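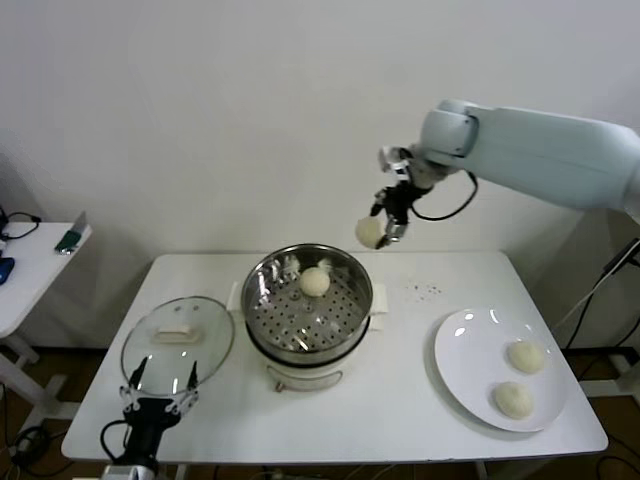 *Bun morning with the little electric steamer — one in the basket, a couple on the plate.*

I've been promising a steamed bun post since April, mostly because Thaís Godoy keeps asking me for it every time she's over, and I keep writing half of it and then wandering off to eat. So this is the whole thing, more or less, with the bits I've changed since I started.

I used to do these in a bamboo steamer over the wok and I loved how it looked, but I scorched the bottom ring twice and the second time the whole flat smelled like a campfire for a week. The electric one lives on a plain white table by the wall now and I've gotten very attached to it. The steel basket sits up top, there's a glass lid with a chunky white knob, and that's pretty much all the gear you need (plus a big plate, get a bigger one than you think!).

## The dough

Nothing fancy. I use 200 grams of plain flour and half a packet of dry yeast, a spoonful of sugar, a splash of oil, and enough lukewarm milk to bring it together. Knead it until it stops being annoying. My cousin's neighbour Arash Ghorbani, who bakes a lot more than I do, told me to rest it somewhere warm for an hour and then knock it back and knead it again, and he was right, the second knead is what gets you that smooth skin.

I like them small, so that amount makes 4 for me. Roll each one into a ball with the seam tucked underneath and give them another 30 minutes under a tea towel.

I line the basket with paper. The first time I didn't bother and I left half a bun behind, welded to the little holes. Leave a bit of the paper sticking up at the back so you've got something to grab.

## Steaming and the wrinkle problem

Lid on, and then leave it alone for twelve minutes. Once it's done, turn it off and wait a few minutes more before you lift the lid, because a sudden change of air makes the tops go wrinkly. I'm not patient, so I get wrinkles. You can see a bit of it on the two on the plate. They taste exactly the same and I've stopped minding, although my mum would have something to say.

Move them over one at a time and keep the plate close. Mine goes right beside the steamer, and I still get crumbs on the table between the two. It wipes off.

The pot itself is the nicest part of the whole setup. It's shiny enough to show every fingerprint, so I give it a quick buff with a dry cloth once it's cooled, and the white handles get a soapy wipe. Watch the cord at the back when you're turning it around to clean — I've dragged mine into the sink before.

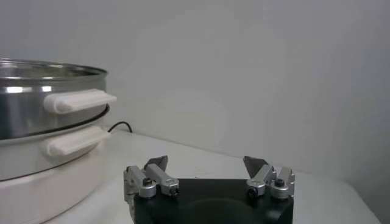

## What to eat them with

Plain, torn open, with butter and a bit of salt. Or with the chili crisp I get from the shop in Dondstead, which I put on everything. Thaís likes hers with condensed milk and I have to admit that's very good too, especially for breakfast.

Next batch I'm going to try a black sesame filling, if I can find the paste again.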